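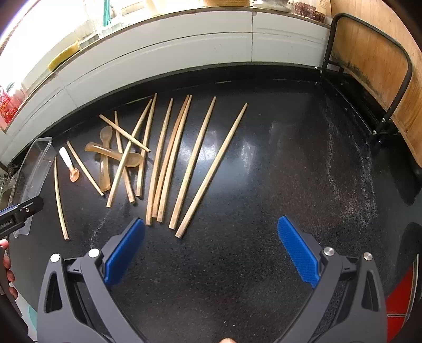 Essstäbchen aus Holz und Löffel auf einer Arbeitsplatte

Essstäbchen sind paarweise verwendete, stabförmige Esswerkzeuge, die vor allem in Ostasien und Teilen Südostasiens verbreitet sind. Sie werden mit einer Hand geführt und dienen zum Greifen, Zerteilen weicher Speisen und Umrühren. Längere Ausführungen werden auch beim Kochen benutzt.

Geschichte

Die Verwendung von Essstäbchen ist in China seit dem Altertum belegt. Frühe Exemplare aus Bronze wurden vermutlich vorwiegend zum Kochen und Vorlegen gebraucht, während man bei Tisch mit Löffeln oder den Händen aß. Zum allgemeinen Essgerät wurden Stäbchen erst allmählich. Als Gründe gelten die Zubereitung klein geschnittener Speisen, bei der Brennstoff gespart wurde, sowie die Ausbreitung von Nudelgerichten. Von China aus gelangte der Gebrauch nach Korea, Japan und Vietnam.

Formen und Materialien

Chinesische Stäbchen sind meist verhältnismäßig lang und am vorderen Ende stumpf. Der Griffteil ist häufig vierkantig, damit die Stäbchen nicht vom Tisch rollen. Japanische Stäbchen sind kürzer, laufen spitz zu und werden oft lackiert. In Korea überwiegen flache Stäbchen aus Metall, die zusammen mit einem langstieligen Löffel ein Besteck bilden. Vietnamesische Stäbchen ähneln den chinesischen und bestehen traditionell aus Holz oder Bambus.

Neben Holz, Bambus und Metall werden Kunststoff, Knochen und früher auch Elfenbein verarbeitet. Einwegstäbchen aus Holz oder Bambus sind oft am Griffende verbunden und werden vor dem Essen auseinandergebrochen.

Handhabung

Das untere Stäbchen ruht in der Beuge zwischen Daumen und Zeigefinger und liegt auf dem Ringfinger auf. Es bleibt beim Essen unbewegt. Das obere wird ähnlich wie ein Schreibstift zwischen Daumen, Zeige- und Mittelfinger gehalten und gegen das untere geführt. Für Kinder gibt es Lernstäbchen mit Ringen oder einem verbundenen Griffende.

Tischsitten

In vielen Regionen gilt es als unhöflich, mit Stäbchen auf Personen zu zeigen oder Speisen aufzuspießen. Senkrecht in den Reis gesteckte Stäbchen erinnern an Räucherwerk bei Totenfeiern und werden vermieden. In Japan ist zudem die Weitergabe von Speisen von Stäbchen zu Stäbchen verpönt, die an ein Bestattungsritual erinnert. Zum Ablegen dienen kleine Bänkchen aus Keramik, Holz oder Metall.

In Thailand isst man Reisgerichte überwiegend mit Löffel und Gabel, Stäbchen kommen hauptsächlich bei Nudelsuppen zum Einsatz.

Sammlungen

Die Privatsammlung Nakpan, zusammengetragen von Kittipong Kaewsai, umfasst über 1.000 Einzelstücke. Davon sind 138 Paare nach Herkunft und Material geordnet und katalogisiert. Den Schwerpunkt bilden lackierte Reisestäbchen mit Etui.

Siehe auch

Essbesteck
Löffel
Stäbchenbänkchen
Tischsitten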